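Section 4. Shape Block Activity: Setting Up, Running and Putting Away

4.1 Purpose of this section

This section applies to staff who set out the shape block activity in the Zurelness learning rooms. It covers preparation of the table, presentation of the block and pieces, the order in which pieces are matched to their holes, and storage at the end of a session. Cleaning agents are covered in Section 6. Replacement of lost pieces is covered in Section 7.

This edition was approved by Jolien De Smet on 5/5/25 and replaces the February edition. Copies of the earlier edition should be removed from room binders.

4.2 Items required

One shape block, green, from cabinet 119
One set of matching pieces, in the Rantala storage tray
One table with a smooth, level top
One session card (form 448)

Note: Pieces from the Hurnimer set look similar but are cut to a different size. Do not combine the two sets. Hurnimer pieces are stored in cabinet 128 and must be returned there if found in a Rantala tray.

4.3 Preparing the table

1. Clear the tabletop and wipe it with a dry cloth.

2. Confirm that the table does not rock. If it does, adjust the feet or select another table.

3. Place the block flat on the table with the holes facing up. Leave a hand's width between the block and the table edge nearest the participant.

4. Look into each hole and remove any lint, paper or piece left from an earlier session. Turn the block over and tap it lightly if an item cannot be reached.

5. Set the tray to the participant's preferred side. Both hands should be able to reach the block without crossing over the tray.

Caution: Small pieces present a choking hazard. The activity must not be left unattended when children under three are in the room.

4.4 Checking the pieces

Compare the contents of the tray with the list printed inside its lid. Run a finger along the rim and sides of each piece. Any piece with a split, a sharp burr or a crushed end is to be withdrawn and recorded on form 448. Tubes should also be viewed from the end. A tube that has gone oval will bind in a round hole and may give the participant the false impression that the wrong hole was chosen.

4.5 Running the activity

1. Introduce the block before the pieces. Allow the participant to touch the top face and trace the openings with a fingertip.

2. Offer one piece at a time. Begin with the red tube and its round hole. The hexagon and the star are offered later in the session, as both must be turned to the correct angle before they will enter.

3. Hold the tube upright near its upper end, leaving the lower end free. Bring it over the block and lower it until the bottom is just above the round hole. Stop at this height and check the position against the edge of the hole before going further.

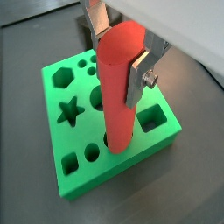 4. Lower the tube straight down and release it only when the hole is supporting it. If it catches, lift it clear, correct the position and try again. Pieces must not be pushed, twisted under pressure or struck.

5. Hand the tube to the participant and allow as many attempts as are wanted. Staff may steady the block with one hand but should not guide the participant's wrist unless this has been agreed in the session plan.

6. Record on the session card which pieces were offered and which were placed without help.

Note: The three small round holes grouped near one edge of the block are not used for the red tube. Participants who try them should be given time to find the larger opening.

4.6 Putting away

Remove all pieces from the block and return them to the tray. Check the contents against the lid list a second time. Wipe the block, including the rims of the holes, and let it air dry before it goes back into cabinet 119. Do not stand the block on edge in the cabinet.

Completed cards go to the Lescombe office, room 257, by the end of the working day. Damaged pieces are sent with the card in a sealed envelope marked with the set name.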